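From: Pieter Claeys
To: Dirkley shared workshop list
Subject: Re: [dirkley] Bowls, bins and the glossy table

Morning all,

Replying to Sieglinde below, and to the two or three of you who wrote to me off list about the same thing.

Sieglinde Tiedemann wrote:
> Could somebody please settle where the bowls live? I had the
> shelf sorted in May and since then they have drifted back on to
> the table, along with the bins. I don't mind which place we pick
> but I would like it to be one place. Also, what are people using
> on the glossy top? I wiped it last night with the spray from
> under the sink and it came up in streaks.
>
> The inventory says 70 pieces of tableware. I counted 58 on the
> shelf. Does anyone know about the rest?
>
> S.

Taking the last one first. The inventory is out of date. Wim took a box of side plates over to Postma before Easter, and they were never taken off the sheet. He says there were ten in the box and he is fairly sure none of them were chipped. That leaves 2 to find, and I would look in the cupboard under the window before buying anything. Cosimo put some cups in there when the shelf was being painted and I don't think they all came out again.

On the bowls, I would keep the big ones on the table during the day and put them on the shelf at night. The large white one is awkward to lift down with one hand and the shelf is at the wrong height for Henk and me both. The patterned ones stack, so they can go anywhere, but please don't stack them inside the white one. It leaves marks on the inside that take ages to get off. I had a go with bicarbonate of soda and a damp cloth and got most of it, though you can still feel a rough patch if you run a finger round.
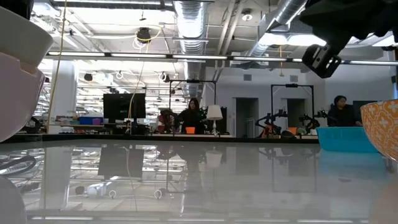
The spray under the sink is for the tiles and has something in it that dries cloudy. For the table use warm water with a very small amount of washing-up liquid, then a second cloth with plain water, then dry it straight away with one of the thin towels. The drying is the part people skip. A surface that shiny shows every drip, and if you leave it to dry by itself you get rings wherever a bowl has stood. Wim uses the Kondus cloths and likes them. I find they drag a bit but they don't leave fluff, so have a try with one before you decide. There are two unopened packs in the drawer.

If you get streaks even so, look at it from low down, from the short end, with the ceiling lights on. You will see them at once from there and not at all standing up.

Please lift the bowls when you move them. The bases look smooth but the orange one has an unglazed ring underneath and it will scratch if it is pushed along. I was going to suggest felt pads, but Henk tried those at his last place and they came off in the wash, so a cork mat is probably better. Cliltel do a plain round one. I can order a few if nobody minds it coming out of the kitty.

Bins. The blue ones belong on the low shelf and should stay there. The turquoise one is the one that wanders. It is meant for clean cloths and small things on their way back to where they belong, and it has turned into the place for anything anyone doesn't want to deal with. When I emptied it last I found a tape measure, 70 pence in coppers, the lid of a butter dish and a single glove. The glove is on the hook by the door if it is yours. The coppers went in the tea tin.

My suggestion is that whoever locks up empties the turquoise bin. It is a five-minute job if it is done daily and a miserable one if it isn't. I have put a sheet on the inside of the cupboard door with initials on it – swap among yourselves if a day doesn't suit, but write the swap on the sheet.

Cosimo, you asked about the lamp. Yes, the shade can be cleaned, but only dry. Use the soft brush and go downwards. Don't let anyone near it with a wet sponge.

One more thing for Sieglinde. If you are redoing the inventory, could you list bowls by size as well as by colour? The old sheet just says "bowl, white" four times over and I can never tell which one it means. I can measure them across the top if you bring the tape. I know where it is now, at least.

I will be in from half past nine tomorrow and can do the cupboard under the window then, unless Cosimo gets there before me.

Pieter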